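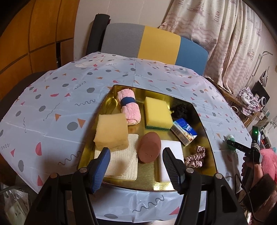 Grulitz soft-things tray, notes + data card

By Hala Fawzy
Sat 2 November

Print this page | E-mail this page

Working notes for the hand-held gripper sessions. Not finished. Ask before you rename any folders, the loader is picky.

What it is

Recordings of a person picking small soft household stuff out of a metal tray and putting it back. Hand-held grippers, no arm yet. The arm is Nemwood and lives in the Manadcombe workshop until the shoulder joint stops slipping. Two people can record at once if they keep out of each other's elbows.

61 clips kept out of 70. The dropped ones are mostly mine: tracking lost, cable pulled, one where I forgot to press start and then pressed it at the end.

What goes in the tray

Sponges (kitchen one with the green scouring side, square beige one, the reddish-brown egg), rolled pink towel with its navy band on, cream woven cloth, scrunchies in black and mauve satin, packet of Tempo tissues, the white block. Gold tray, rounded corners. Don't line it. Reflections are part of the set, we want them.

Placement is by hand, no fixed layout. Let things overlap. If it looks tidy mess it up a bit.

Fingertips

Ribbed pads, blue on the left jaw and dark gray on the right. Mixed on purpose so you can tell left from right when the clip is upside down or somebody has rotated it again. Swap both at the same time, wear has to match. Old pads go in the jar, not the bin, Saber reads the wear notes off them later.

Pads are pushed on, no glue. Glue was March. Took a whole evening to scrape off.

Known problems

- Satin scrunchie slides out if you close slow. Close quick, then lift.
- Tissue packet: grab across the short side. Long way round it folds up and teh label gets ruined.
- Egg sponge rolls. Come down from above.
- Woven cloth catches in the ribs. Open all the way before you back off or it comes with you.
- Shiny tray + shiny tablecloth = tracker gets lost near the rim. Lift higher between picks.
- Cable. Loop it behind the forearm strap, leave slack. Check before every run.
- Left linkage goes stiff in the cold. Work it open and shut a few times, then re-zero.

Running a session

Charge first. Zero with jaws fully closed, then open wide and check the number agrees with the sheet. Start recording, wait two seconds, go. One pick, one place, hands out. Stop. Write the item name down right away, you will not remmeber.

Names are item_hand_take, all lower case. No spaces. Bad take: keep the file, put x in front.

Saber

The cleanup script. Trims the start and end, flags clips where the jaw width jumps. It flags too much on the towel, check those by eye before you bin them. Config sits next to the script, leave the smoothing alone unless you re-run everything.

Don't use it for

Grip force, there is no sensor for it. Hard or heavy things. Anything wet.

To do

Re-record tissue packet left-handed
Longer screws for the strap mount
Write down the camera settings somewhere that is not my phone
Get the Nemwood shoulder apart, needs the small puller, is it at Manadcombe or did someone take it home?

Print this page | E-mail this page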